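Shift Workers Wanted for a Study on Caffeine and Daytime Sleep

Kallier is looking for adults who work nights and drink coffee to take part in a paid study on sleep. Applications close 31st January.

What we want to know

People who work nights often have their last cup near the end of the shift and go to bed a short while later. Most advice on caffeine and sleep was written for people who sleep at night, and we want better information for those who don't. An earlier survey by our office in Moninia collected 2,463 responses from night workers. Many said they had no idea when they ought to stop drinking coffee before going home. This study follows a smaller group more closely.
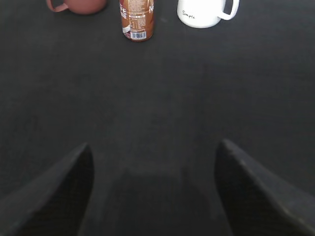

Do I have to give up coffee to take part?

You keep drinking what you normally drink for the first week. After that you will be asked to move your last cup earlier in the shift, and we will tell you by how much.

Who can apply

You should be 21 or older and have worked nights since at least December. Hospital, warehouse, security, bakery and transit workers are all welcome, and so is anyone else on a regular night schedule. You need to drink coffee on most working nights. Tea drinkers can't be included this time – we hope to run a separate study for them.

Please don't apply if you are pregnant, take prescription sleep medicine, or have been told by a doctor to limit caffeine. People on rotating shifts can apply only if their schedule stays on nights for the full study period.

What is involved

The study lasts 3 weeks. You will wear a wristband while you sleep and fill in a short diary when you wake up. The diary asks when you drank coffee, how large the cup was, when you went to bed and how rested you feel.
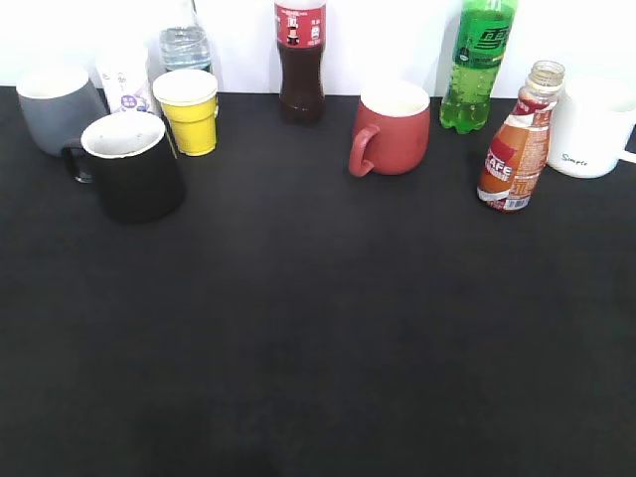 Cup size matters more than people expect, so we ask you to measure your usual cup once at the start and write the amount on the first page of the diary. If you switch cups partway through, make a note of it.

There are two visits to our office on Tiongson Street, one at the start and one at the end. Each takes less than an hour, and early morning appointments are available for people coming straight from work. Parking is free behind the building.

Payment

Participants who finish the study receive $700, paid by check or bank transfer after the second visit. If you leave early, you will be paid for the days you completed.

How to apply

Fill in the form on this page or pick up a paper copy at the front desk. We reply to every application – please check your spam folder before writing to ask.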